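Club > Committee papers > Programming minutes > April

Osmont Animation Society
Programming meeting, April, 7:00 p.m.

Present: Leena Kiiskinen (chair), Teemu Nieminen, Guoqing Lei, Ilari Valtonen, Min-kyu Geum (minutes)

1. Last minutes
Accepted. Teemu asked that "everyone enjoyed the dubbed screening" be changed to "the dubbed screening took place." Changed.

2. Fall series
Guoqing proposed opening the fall with Cladel, the space opera whose second half has just been licensed with subtitles. He has seen all of it and thinks it holds up. Teemu has also seen all of it and thinks it holds up until the pilots start singing. Ilari pointed out that the distributor's flyer calls it "the most anticipated return of the decade" and that the same distributor used the same words for Asuvden, which we showed to a mostly empty room.

Leena asked whether the new episodes make sense to people who missed the first half. Guoqing said there is a recap episode. Teemu said the recap episode leaves out the brother. Long discussion of the brother, not minuted.

Agreed: show the first two episodes of Cladel as a trial, with the original ending song left in. Last time the credits were skipped we got complaints, and they were fair. No decision on the rest of the run until we see who comes back for a second evening.

3. Screening license
The quote from Peltonen is 242 for the evening, covering one room and one showing. Min-kyu had understood from the phone call that it covered a repeat showing as well. The written quote does not say so. Teemu does not believe anything from Peltonen that isn't in writing and would like that recorded.

Ilari asked why we pay per evening when the library gets a yearly rate. No one present knew. Leena will ask, though she expects the answer to be that we are not a library.

Action: Leena to get the repeat showing confirmed by email before we print anything.

4. Guest talk
An offer has come in from an agent for a voice actor with a part in Cladel. The fee is 2000 plus travel. Guoqing is in favor and thinks ticket sales would cover it. Ilari asked which part. It is the ship's computer, in 5 episodes. Teemu said that a talk by the ship's computer might be very good but he would like to see one person outside this room say they would pay for it.

Put to a vote: two for, three against. Guoqing may bring it back if the agent drops the fee.

5. Model kit and cel painting evenings
Guoqing reported that members like these and want more of them. Leena asked how he knew. He said people had told him. She would prefer a sign-up sheet, and there will be one at the next screening.

Ilari is still not convinced that beginners should start with the transforming kits – the hip joints snap and then we hear about it for a month. Agreed to stick to the simpler kits until summer. Members bring their own knives and paints.
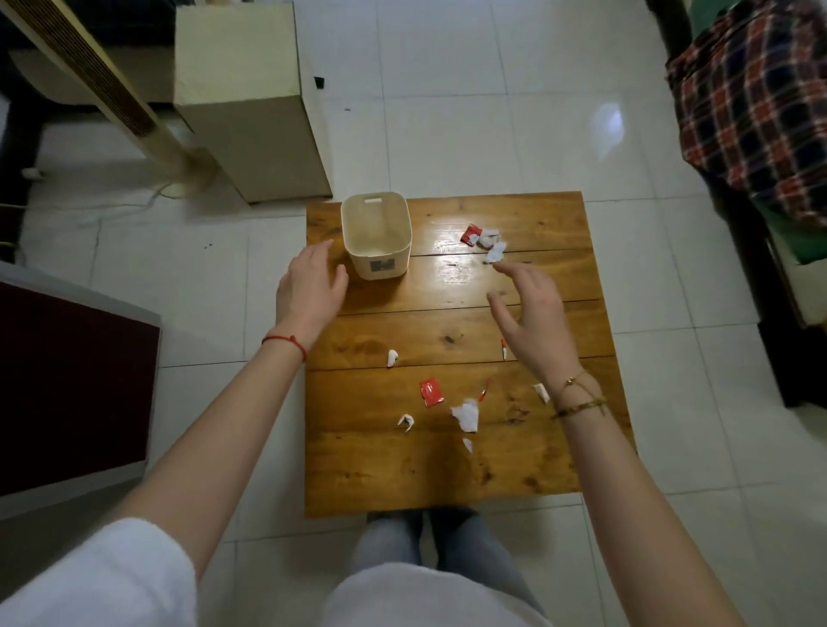 Table with small bin, item 5.

6. Newsletter
Min-kyu has space for one review and has been sent three, all of Asuvden and all favorable. Teemu offered to write an unfavorable one. Leena said the newsletter should run the best written of the lot, whatever it thinks of the show. Teemu's offer stands.

The opening theme poll will run again. Ilari objects to the poll on the grounds that the same song wins every time. Noted.

7. Other business
The subtitles at the March screening were out of sync from the second reel of trailers on. Guoqing blames the file, Ilari blames the laptop. Both to be tested before the Cladel evening, together, with Leena watching.

Meeting closed 8:50 p.m.

Contact the society | © Osmont Animation Society | Back to top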